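Bosska Home Trials: Frequently Asked Questions

Last updated February 2020

We get a lot of mail asking when the robots are coming to do the dishes. We also get a lot of mail asking whether they're coming for somebody's job at the packing bench. The same answers keep going out, so they live on this page now. If your question is missing, write to us. A person will read it, as the machine we tried on the inbox filed everything under "parking."

Can a machine do my housework yet?

Parts of it, if you're patient and you don't own a cat. Vacuuming flat floors is in decent shape. Mowing a plain lawn is too. Past that, the list gets short quickly. Folding a towel is possible on a good afternoon. Folding a fitted sheet is beyond our machines and, judging by our own linen closets, beyond most of our staff.

What does Bosska test?

Ordinary chores, the kind you'd hand to a teenager. Opening a drawer, putting a cup on a shelf, wiping a counter, carrying a bin from one end of a workshop to the other. Household work happens in the apartment at Dirnside. Shop-floor work happens at our bench in Arellano, where the coffee is better and the floors are worse.

How long is the current list?

It has 156 chores on it. "Clean the kitchen" used to be one entry, until we tried to write down what it meant and ended up needing a bigger spreadsheet.

Why is opening a cabinet such a big deal?

You've been opening cabinets since you were small enough to get in trouble for it, so you no longer notice the work. The machine has to find the edge of the door, decide which way it swings, pull hard enough to move it and gently enough to leave it on its hinges, and get its own elbow out of the way. Our early software was excellent at everything except the elbow.

What is Drorkby?

Drorkby is our practice software, a simulated set of rooms where a control program can fail at a chore all night without breaking a plate. We ran one drawer task 354 times in there before we let it near a real drawer. The real drawer stuck. It had been sticking since July, and we had kindly left that out of the simulation.

So is practice in simulation worth anything?

It's worth a lot for the big motions: reaching, turning, not driving through a wall. It's worth less for anything soft, sticky, tangled or full of soup. We use it first and trust it last.

Are shop floors easier than homes?

Usually. On a shop floor the bins come in the same size and people will move a table if you ask. At home, the table is where it is, and there's homework on it. Our bench setup in Arellano handles 2 kinds of bin well — a third kind showed up in the spring and we're still not on speaking terms. 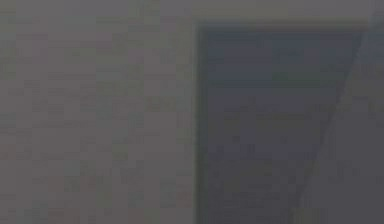

How fast are the machines compared with a person?

Slow enough that you'll want to help. Moving a cup from counter to shelf takes a person a couple of seconds without a thought. Our programs pause before the grasp and again before letting go, and we've kept both pauses because dropped cups take longer.

Does a person have to stand by during a trial?

Yes, always, with a stop button in reach. The button gets more use than we'd like and less than it did last year.

Can I buy one?

We don't sell anything. We test, write up the results, and mop up. When something gets good enough that we'd let it loose in our own kitchens, we'll put it on this page.

Will it ever do laundry from start to finish?

Someday, probably. Loading a washer is within reach. Sorting is a matter of rules, and most families can't agree on those either. Pairing socks remains on the list, near the bottom, marked "later."

How do I suggest a chore?

Send us one sentence saying what the job is and one saying how you know when it's done. The second sentence is the hard one. Please don't send "tidy the garage." We've seen garages.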